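Beltis

A quiet little diary and letter-drafting program for the desktop. Version 4, last touched Aug 4, 2023.

What it does

Beltis keeps your diary entries, half-written letters and odd scraps of text in one folder, as ordinary text files, and gives you a pleasant window to write them in. The window has a wide margin on the left where you can leave yourself notes, and those notes stay beside the paragraph they belong to even when you move the paragraph somewhere else. I wanted that margin badly enough to write the rest of the program round it, so if you only ever use one part of Beltis I hope it's that one!

It was written first for my aunt, who sends long letters and likes to go back and see what she has already told to whom. Every draft can carry the name of the person it is for, and if you press Ctrl and L while writing you get a list of everything you have sent them before, newest at the top. It has saved her from telling the greenhouse story to the same cousin again (he was very polite about it, I gather).

Getting it running

You will need Python on your machine and a copy of this folder. Open a terminal inside the folder and type:

pip install -r requirements.txt
python beltis.py

The first time it starts, Beltis asks where you would like to keep your writing. Pick somewhere that gets backed up. It makes three folders in there, called diary, letters and scraps, and you are welcome to rename them afterwards as long as you also change the names in settings.txt. If you forget, it will cheerfully make new empty ones and you will have a small fright when you next open it. Your files are still there under the old folder names.

On some Linux desktops the fonts come out rather small. Look for text_size in settings.txt and put it up to 19, which suits my eyes very nicely on a laptop, and then close and reopen the program.

Saving

There is no save button. Beltis writes your text to disk every 60 seconds, and again whenever you switch to another draft or close the window. Rostislav Hrubý has asked for a save button more than once and I do understand – it is comforting to press something – so Ctrl and S now saves straight away and shows a small tick in the corner.

Older copies of a draft go into a folder called past. They are never tidied away for you. Text takes up hardly any room, and I would much sooner you had to delete a few files now and then than lose a page you were fond of.

Margin notes

Click in the margin beside any paragraph and start typing. The note is stored in a second file with the same name as the draft and .notes on the end, which means your draft stays clean and can be opened in any other editor you like. Do please keep the pair together if you move them about by hand. If a draft turns up without its notes file Beltis simply shows an empty margin, and if a notes file turns up without its draft it is left alone.

If you change a paragraph completely in another program, Beltis may not recognise it. In that case the note floats to the bottom of the margin and turns grey, and you can drag it back up to wherever it ought to be.

Themes

Two come with the program. Tolov is the dark one, with cream letters on a deep brown, and Pindo is the light one. Yung-ching Cheung made both and also drew the tiny envelope that marks a letter as sent, which I still think is the nicest thing in the whole window. Themes are plain text files of colour names, so copying one and fiddling with it is a perfectly good way to spend an evening. There was a third called Yen in the earlier versions, but the contrast was poor and people complained of tired eyes, so it has been moved to the extras folder for anybody who misses it.

Known troubles

Pasting from a word processor sometimes brings curly quotation marks through as question marks. Pasting with Ctrl, Shift and V gets round it for now.

Searching is slow in very large folders. It reads every file from the beginning each time, and I have started on a proper index, but it isn't ready and I don't want to put it in front of people until October at the earliest.

On a Mac the window forgets its position if you close it while it is on a second screen. I don't have a second screen to test with, so if you do and you feel like having a look, the place to start is window.py, near the bottom.

Helping out

Small fixes are very welcome, and so are corrections to the wording in the menus. For anything bigger please open an issue first so that we can have a chat before you go to a lot of trouble. I answer slowly but I do answer. If you are reporting a problem, tell me which system you use and paste in the last few lines of beltis.log, and have a quick read through them beforehand, as file names are written to the log and yours may be private.

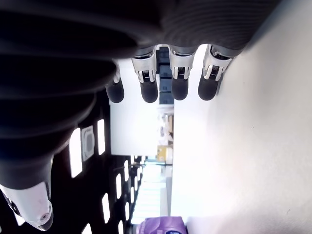

Translations live in the words folder, one file to each language. Copy english.txt, give it the name of your language, and change only what comes after the equals sign on each line. Missing lines fall back to English, so you can send in a partly finished file and carry on with it later.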